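# Rerisetti shirt-folding set

Student project data, robotics club, Erndale. Maintained by Driss Erraji and Emese Sipos. 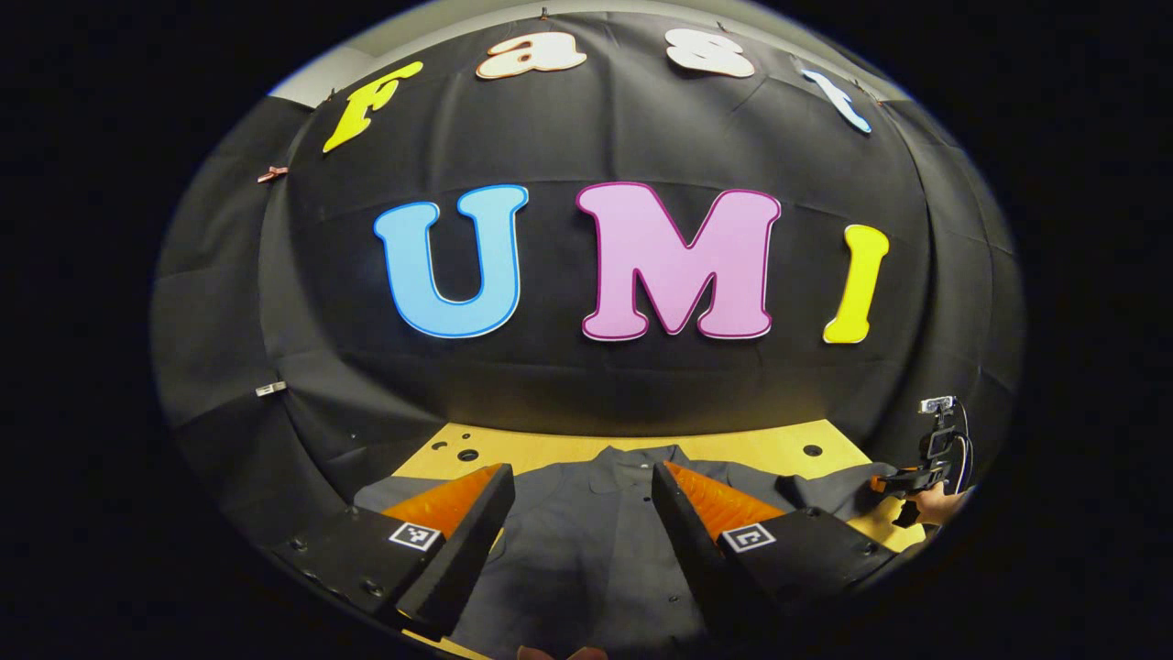 The task is two-handed folding of a single garment, recorded with hand-held grippers at the club table. Each episode starts with one shirt laid on the tabletop and ends when the operator sets both grippers down. Shirts are not ironed or smoothed beforehand, so the start state varies – the dark gray one lies in soft folds with its collar toward the black backdrop. Both fingers of a gripper carry a square marker on the outer side, and the blocky patterns differ between left and right. Do not swap fingers between sessions.

## Contents

- 204 episodes, split into 3 sessions
- 65 of these use the dark gray shirt
- 20 episodes held out for testing (`split/test.txt`)

## Layout

```
rerisetti/
 session_1/
 session_2/
 session_3/
 split/
 notes.csv
```

`notes.csv` has one row per episode: operator initials, shirt, result, remarks. Result is `ok`, `partial` or `fail`, judged by the operator.

## Known issues

- Session 2 has no operator initials in the first rows.
- Sleeve folds are inconsistent. Driss folds the left sleeve first, Emese the right.
- Finger width is missing where a marker was hidden by cloth. These values are blank – do not read them as zero.

## Changes

30/11/2023: test split fixed, duplicate episodes removed from session 3.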